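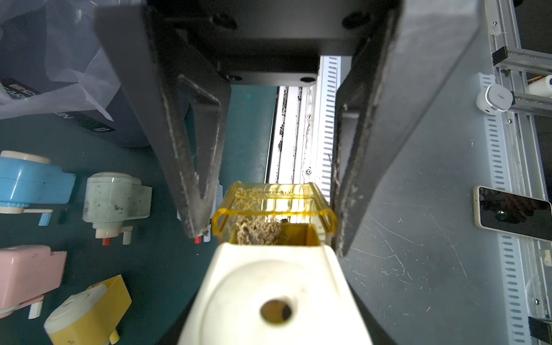 Last updated in November by Océane Paquette

The Hellstead Desk Planner is 53 sheets, undated, one for each week of the year plus a spare for the week you would like to have again. It comes from Marchuk, who have been making it long enough to know that most people quit around sheet nine. No dates means no guilt. Pick it up again in summer and it won't say a word.

Each sheet has a column for what you were hired to do and a much wider column for what you do all day. There's a box at the bottom marked "Moved to next week." We made it bigger this year after letters from customers, including a long one from Lukian Zhuravel in Drokivbridge, who has been moving the same quarterly report since his last supervisor – he's on his third.

The paper takes pencil well and fountain pen reasonably. Gel pens smear if you're left-handed, but you knew that. Sheets tear off at the top and the backing board is stiff enough to write on in a meeting where you weren't offered a chair.

Sold singly or in packs of 2, the second being for whoever keeps borrowing yours. Offices ordering 200 or more can have the company name printed across the top, or left off, same price. Most leave it off.

Refills fit last year's board. They don't fit the one from the year before, and we're still hearing about it.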